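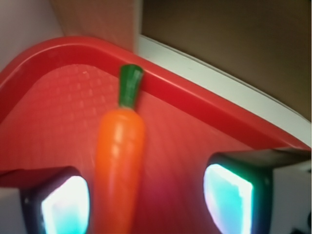
*Toy carrot, red tray.*

Notes from the Gergate growers' fair, typed up on the bus home so excuse the mess.

Got there just after 10, parking field already half mud. Paid at the gate, got a paper map, lost the map. Main tent is vegetables, as it should be. The long table had 184 plates of entries by the sign, up from last year - mostly onions and beets, and a very good row of leeks at the far end.

Carrots were what I came for. Judging is on straightness, color and skin, and the winning three looked like they came out of a mold. Grower told me he bores holes in a barrel of sand and fills them with sifted compost, one seed to a hole. Sows in March. I'm going to try it, have a barrel somewhere.

Tzanetos seed stand was busy all morning. Picked up two packets of a short stubby carrot for my heavy clay, plus a late kale. They let you buy by the scoop too, which I liked. Didn't get near the Humik stand untill after lunch - hoses, drip line, a wheel hoe I nearly bought. 187 dollars though. Went back twice to look at it. No.

Lunch: potato soup and bread, good. Coffee bad. Sit on the left side of the food tent, the right side gets all the wind.

Soil talk at 2, in the barn. Worth it. Main points I got down:

- dont dig clay when it sticks to your boots
- leaf mold takes two years, start now
- test pH before you lime anything
- carrots hate fresh manure, they fork

Some 23 people in there and not enough chairs. Stood at the back by the door, missed half the questions.

Kids' corner had seed planting in paper cups and a worm bin. Loud. Moved on.

Last bus to Eten leaves at 4:40, and the stop is at the bottom of the hill, past the church. Bring boots, bring cash, bring a bag that isn't paper.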